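Subject: Re: [handheld-grippers] Fingertip choice for thin objects, and marker cubes dropping out
Date: Apr 19, 2024

Replying to the message below, and to the two people who asked off-list about the Hasska fingers.

> We have the Koltura hand-helds with the stock fingers and they
> are fine on cups and blocks. They are hopeless on anything that
> lies flat. Has anyone compared them with the longer pointed ones
> from Hasska? Also, we lose the marker cube whenever the wrist
> rolls past a certain point and I can't tell if that is the cube,
> the lens or our calibration. We are looking at the Fekard
> tracker as a replacement but it's a lot of money if the
> problem turns out to be ours.

We've been through most of this since July, so I'll take the questions in order.

Fingers first. We tried the stock set and the Hasska set on the same pair of handles for two weeks, swapping them over at lunch so that neither set always got the tired operator. On anything with some height to it I couldn't separate them. On flat things the pointed ones are better at getting under an edge and worse at everything afterwards. They have less contact area, so a heavy item pivots between the tips as soon as it leaves the table. The stock pads hold well once they're on, but they need the edge to be raised already, or hanging past the side of the table.

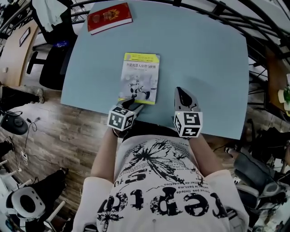

Books are the case I'd test on before buying anything. They are heavy for their thickness, the covers flex, and the two kinds behave differently enough that you learn something from each. We keep a hardcover and a paperback on the table for this, the red one and the one with the robot on the front, and work on one while the other stays up at the far edge. With the paperback, the way in that has worked best for us is to rest the left fingertips on the lower edge of the cover, keep the right gripper down on the tabletop beside the book, and only then start the lift from the right. If both hands go in together the book skates. The hardcover is the reverse. Its boards stand a little proud of the pages, so either hand can get a tip under, and the trouble comes later when the thing swings.

For what it's worth, we logged 1,000 lifts before deciding, and the decision was to keep both sets. The pointed fingers go on for paper, cards and books, and the stock ones stay on for the rest. The swap is 2 screws a side on ours. Check your revision, as the older Koltura handles have a captive nut that falls out if you look at it sideways.

Now the cubes. We had the same dropouts and blamed the lens for a long time, as the wide-angle view from the head camera bends the sides of the table badly and it seemed the obvious culprit. We recalibrated 3 times with a finer board and it made very little difference. What helped was dull printing on the cube faces. Ours had come back from the print shop with a slight sheen, and under the ceiling lights one face would wash out at just the roll angle you describe. We reprinted on matte stock and most of the dropouts went. The ones that are left happen when a forearm comes between the camera and the cube, and no amount of printing will fix that. Long pale sleeves make it worse in our room, so we push them up past the elbow.

A few smaller things in case they save somebody an afternoon.

Give each cube its own marker IDs. We ran both hands off the same sheet for a day and the tracks swapped every time the wrists crossed.

The Ó Dálaigh controller board will take both handles, but it renumbers them if you unplug one while it's running. Label the leads.

The finger opening reading drifts as the handle warms up. We zero it with the tips closed at the start of every session and again after 9 recordings. I haven't found a proper cure.

On the Fekard, I've only had a loaner for a short time. It held on through rolls that lost our old cubes, but it held on no better than the matte ones, and it needs its own base station with a clear line to the table. I'd spend the money on printing first and see what's left of the problem.

If you do run your own comparison, I'd be interested in how the pointed tips wear. Ours have started to round off on the left hand and I don't know yet if that's the material or the way we lean on that side. I can send our log sheet to anyone who wants it. It's a plain spreadsheet and the column names could be clearer.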